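Speaker notes - low light in small work areas
Arnonley session, November

Start with the Grikavside store. Two benches, one ceiling fitting, 957 lux measured under the fitting at midday and hardly anything at the back wall. People there weren't complaining about the light. They were complaining that they kept putting things down and losing them.

Ask the room who has a desk lamp at home and where it points. Wait for answers.

Main point for this part: pale surfaces do a lot of the work. A beige floor or mat sends light back up, and a dark item on it has a clear outline. The same item against a black background is gone. Red holds up well in the dark if it is bright and saturated, so hooks, knobs and handles are good places to use it.
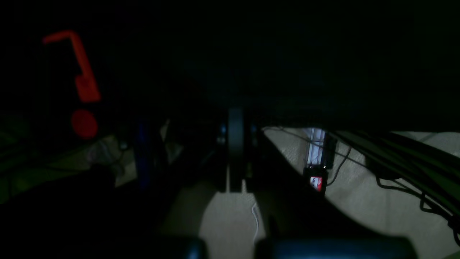 Shadows with hard edges are the next problem. A single lamp from one side gives you a bright patch, then a dark bar, then another bright patch, and the eye reads the bar as an object. Kibet Nyanda moved one lamp at Sawatzky by an arm's length and the bar fell off the work surface.

Small screens: turn them down. A lit display in a dark corner pulls the eye and makes everything next to it look darker. Same for lit strips and clear plastic that picks up a glow.

Costs, if asked. The Hirix lamps came to around 535 for the whole store, fitting included. Azlan Harahap has the breakdown, send people to him.

Skip the slide on color temperature if we are past 3:30. Go to the floor mats - samples are in the blue folder, pass them along the rows and get them back before the break.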